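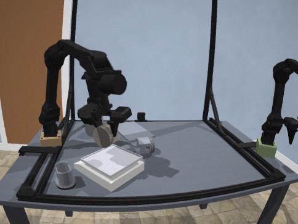
Issue 11 | Page 2

Travel > Islands > Liteo > FAQ

Liteo: your questions, quick answers

3 min read

Updated 26 Oct 2023. Ferry stuff changes, so check before you book.

How do I get there?
Ferry from Rastmont. No airport, no plans for one. Two boats a day in summer, one the rest of the year. Sit on the left side going out - better view of the cliffs.

Do I need to book the ferry?
Foot passengers, not usually. With a car, yes, and early. Plirko runs the boats and the online booking closes the night before. After that it's the ticket window in Rastmont, cash or card.

Can I do it as a day trip?
You can. Bit of a rush. Stay two nights if you possibly can, the evenings are the best part.

When should I go?
October if you like walking. Water's still warm enough for most people and the rooms get cheaper. August is packed and hot.

How many people live there?
2,000 or so the locals will tell you, fewer in winter. Many of the restaurants shut by November.

Where do I stay?
Harbor for food and noise, Bakalis for quiet. Bakalis is the village up the hill, old stone houses, a bakery, one small hotel and a few rooms to rent. Steep walk with a suitcase. Take the bus.

Is there a bus?
Yes. Harbor to Bakalis and back, last one down at 11 at night. Pay the driver, small bills please. 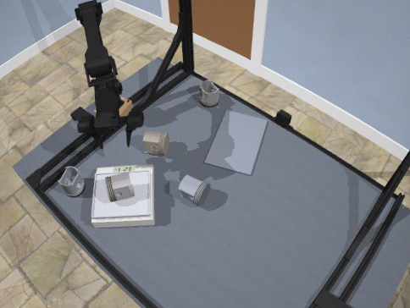 Beaches, walks and the rest

Best beach?
North side, past the chapel. Pebbles, so bring shoes. No shade and no snack bar, pack water. For little kids the town beach is easier - sand, shallow, toilets nearby.

How hard is the walk to the top?
768 steps from Bakalis to the lookout. Uneven in places and there's no railing on the upper part. Go early. Sneakers are fine, sandals arent.

Can I rent a scooter?
Yes, at the harbor. Bring your license, the real one and not a photo of it. Check the brakes before you sign anyting.

Are there ATMs?
Two, both at the harbor. They do run out on holiday weekends.

Can I bring my dog?
On the ferry yes, on a leash, outside deck only. Ask your hotel first.

11 comments | 2 shares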